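Slide 6 — what you get when you sign up

Okay, deep breath, sip of water. By this point we should be a quarter past the hour, and if we're running behind, skip the pricing history and come straight to this part, it's the bit people came for.

Start by thanking Gus Esposito again for lending us his Susari login all through May. What Susari sells is practice kitchens in software, by the month, for teams with a two-armed setup who would like to break fewer plates than we did! You pick a counter, you pick the objects, and you run your own controller in it. The starter plan has 55 kitchen layouts and the full plan has 90. We took the full plan (Ivana Ibarra talked me into it, and she was right, though I grumbled).

Put the picture up now and let people look before talking.
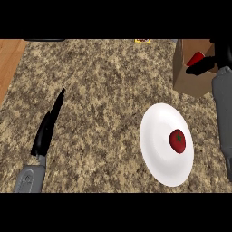 Susari counter task, simulated: knife in the left gripper, right arm at the box.

Say that I like having both arms busy at once, since so many kits give you one arm and one block and call it a day. Mention that a knife is a long thin thing to hold and that the tomato has a whole plate to roll on — pause for the cooks in the room — so planning matters here. Mention the granite too. Our vision people grumbled about all those speckles and then asked for more of them.

Now the fair criticism. Setup took me 87 minutes with the manual open, and the Zenari kit we reviewed last time was quicker. The box flaps felt stiffer than real cardboard to me, but Ivana disagrees, so invite her to say why.

If somebody asks about Pichon, say we haven't tried it yet and would love to hear from anyone who has. Then on to slide 7, support and refunds.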